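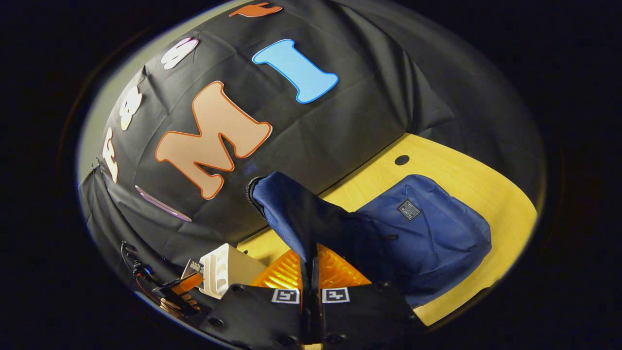

Cloth, Letters, Table, Bag: Working in a Small Corner

Ulari Home and Craft Course, Ullbridge
Handout 2, to go with the evening session in Room 405
Reading time: 7 minutes

Welcome back, everybody, and thank you for putting up with all the rolling and unrolling of cloth last time. I know the first session was heavy on measuring and light on fun, so this one is meant to make up for it. We'll be looking at one corner as a whole: a dark cloth at the back, some cheerful letters on it, a light wooden table in front, and the ordinary things that land on a table once people start using it. Bring your own bag and one or two books if you can carry them.

I've written these notes out at more length than we'll have time for in class. Read them before or after, whichever suits you, and scribble on them as much as you like.

The cloth at the back

A dark backdrop is a forgiving thing to start with. It covers a patchy wall, it calms down a busy room, and almost any colour you put on it will stand out nicely. Black is the one most of you chose, and I think it's a good choice, although I'd ask you to remember what I said about cat hair!

Most of the questions I get are about wrinkles. If the cloth has been folded in a drawer for months, the creases will be sharp and square, and those are the ones that bother the eye. Soft folds are another matter. A cloth that hangs in loose sweeps from one side to the other can look very comfortable, and I wouldn't spend an evening chasing every one of them with a steam iron. Press out the drawer creases, hang it, walk away, have a cup of tea, and then look again with fresh eyes.

In a corner you have a choice to make. You can stop the cloth where the first wall stops, or you can carry it on to the wall beside it. Carrying it on makes the space feel snug and finished, but you need quite a bit more fabric than you'd guess, and the bend itself wants a little slack. Pull it tight across a corner and it bows out from the wall, and then nothing you fasten to it will sit flat.

For holding up the top edge, small metal clips are my favourite. They come off without leaving a mark on the cloth and you can shift them along as often as you please. What they clip on to depends on your wall, so please don't buy anything before we've talked about yours. The Skostach people have kindly let us use their offcuts for practice, and there's a box of them under the window – take what you need and put the rest back folded.

Letters you can read from the door

Now for the fun part. Cut-out foam letters are light, cheap to replace and pleasant to handle, and children love them. They also show every careless snip, so go slowly around the curves.

Think first about size. If you have two words, they needn't be the same height. A smaller, friendlier line above and a larger line below will read quite clearly, with the eye going to the big letters and then wandering up to the rest.

Next, think about the widths. This is where nearly everyone comes unstuck, and I certainly did when I started. If you mark out equal boxes along a line and put one letter in each, an M will feel squashed and an I will look as if it's lost its friends. Lay the letters on the table first. Push them about until the gaps between them look even to you, and only then start moving them to the cloth. Begin with the middle letter and work outwards.

A contrasting outline helps a great deal. Peach with an orange edge is a lovely pairing: the two colours are relatives, so the letter stays soft, but the darker edge keeps its shape crisp. Blue inside a different blue does the same job in a cooler way, and a white edge around a strong purple gives you something brighter. Try two or three pairs on a scrap before you commit.

I'm relaxed about tilting. Some letters want to lean, and a rounded, bubbly style can take a good deal of it. One letter sitting lower than its neighbours looks playful. If they all drift downhill, though, the whole word seems to be sliding off the wall, so step back to the door now and then and check.

A short practice for your table group:

1. Choose a short word, with one wide letter and one narrow letter in it.
2. Lay it out on the tabletop with equal gaps measured by ruler.
3. Lay it out again by eye.
4. Ask the next table which version they'd rather look at.
5. Put the offcuts in the tin, please, as they get into the vacuum.

The table in front

I have a soft spot for light yellow wood. With a black cloth behind it, it brightens the whole corner, and small dark objects are easy to find on it, which anyone who has ever dropped a needle will appreciate. It does catch the overhead lights, so if you're going to sit there and read for an hour, turn the lamp until the glare moves off your page.

Leave a bit of the table free. I'm quite firm on this one (ask last year's group). A corner that is all display and no elbow room will be admired for a week and then avoided.

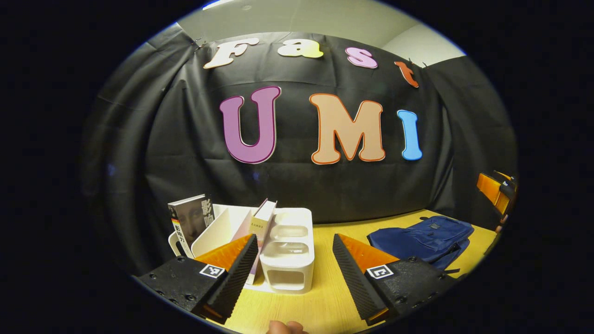 So once you know how much room your elbows need, give the rest over to storage, and keep that storage to one side. A white plastic organizer is a sensible size for most desks, and I like the ones that mix upright slots with shallow trays. The slots hold books standing up. The trays take paper, receipts, the instructions for the thing you bought. An open cubby at the bottom is handy for whatever you grab ten times a day.

Books are heavier than they look, and a thin one in a wide slot will always lean. You can let it, or you can tuck a folder in beside it. What I'd suggest is putting a book with a handsome cover where the cover can be seen, instead of lining them all up by height with their spines out. A good portrait on a dark background, or some large white characters printed down one edge, is as much a decoration as anything you might hang on the wall, and it costs you nothing extra. Swap it for another when you've grown tired of it.

If several people share the desk, agree on who has which compartment. At Honkanen, where I taught this course before, we had one organizer between two classes, and the trays were a muddle by the end of every May. Labels solved most of it.

The bag, and where it goes

This section always makes people laugh, and then it's the one they write to me about. A backpack is a large soft object with no natural home. It gets put on the table because the table is there, and then it lives on the table.

By all means put it there while you're packing or unpacking. Lay it down on its back, with the front and its zippers facing up, and you'll be able to see what you're doing. A navy-blue bag on a pale tabletop is easy enough to work with, but the inside of it is as dark as a cupboard, so have your lamp on.

Here is the order I'd like you to try with your own bag:

First, take out anything made of cloth. Jackets and sweaters fill a bag up and hide everything else. Hold the jacket up by one end, let it hang for a moment so that it finds its own shape, then do up the zipper and fold it. If you start folding with the zipper open, one side creeps out from under the other and you'll end up doing it over again.

Then take out the flat things, meaning books and papers, and put them straight into their slots. Don't make a pile to deal with later, however good your intentions are.

Small things come last. Give them a tray.

When the bag is light again, it should come off the table altogether. A hook at the side of the corner is best, a stool will do, and the floor is all right if your floor is cleaner than mine. Watch that it doesn't lean against the cloth, as the weight will drag the top edge down and pull at the clips.

Two small cautions

Keep hot lamps well away from the fabric, please. I'd like a good hand's width at the very least, and more if the bulb gets warm.

If your table has a hole in the top, see what's underneath before you put pins or beads anywhere near it. I lost a whole packet of brass pins down one and found them in my shoe.

For next time

Write up to 500 words on a corner in your own home: what's at the back, what's on the table, and what you'd like to move. A sketch is welcome, even a wobbly one. If you'd like to try the lettering at home, bring your word along laid flat between two sheets of card and we'll put it up together. We'll go on to lamps and shelves, so have a look at where your outlets are.

Last updated: December 12, 2025

Comments (4)

I did the letters by eye and by ruler and my whole table picked the ones done by eye. My daughter wants her name up now, and it has two Ms in it, so wish me luck.

Could you say a bit more about what to clip the cloth to? My walls are plaster and I'm nervous about them.
– Reply from the instructor: Bring a photo of the wall and we'll sort it out before class. Please don't hammer anything yet!

The jacket tip works. I've been zipping after folding my entire life.

Is the box of offcuts still under the window? I looked and only found the tin.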